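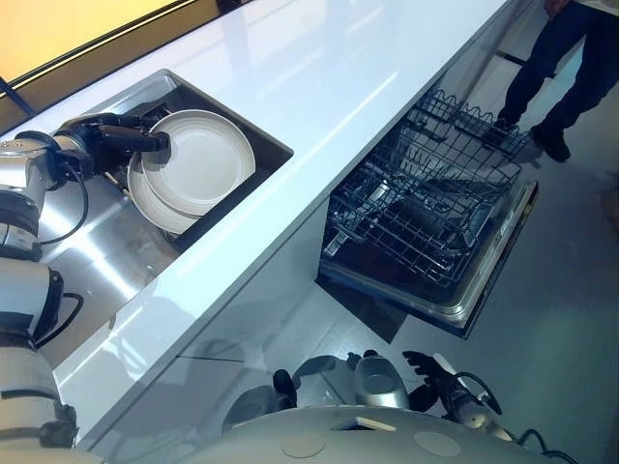

Two white plates in the sink, glossy white countertop beside it.

Re: [Bruvport-supper] hard water and the big lentil pot

Marcelino Peñalver wrote:
> Has anyone tried soaking the lentils overnight with the water
> we get in Bruvport? Mine stay chalky in the middle even after
> 2 hours on the stove. I used the brown ones from Rivas.

Yes, and I'm so glad you asked, Marcelino! I fought with this all last winter. Our water is very hard up on the Hundora side, and old lentils plus hard water will stay chalky pretty much forever. What fixed it for me was a tiny pinch of baking soda in the soaking water – and I do mean tiny, or they taste like soap. Drain, rinse well, fresh water, and no salt or tomato until they're soft. My last batch took 40 minutes (I let out a cheer in the kitchen).

I'd also look at the bag. Rivas keeps the brown ones on the bottom shelf and some of those have been there a long while. The little green ones move faster and hold their shape so nicely in a salad.

For the July supper I'm planning on 300 grams dry for every 4 people, with onions cooked down slow and a lot of lemon. If anybody has a second big pot with a lid that fits, please write me off list. The old one from Farer Street is fine but the handle wobbles.

Can't wait to hear how your next pot comes out!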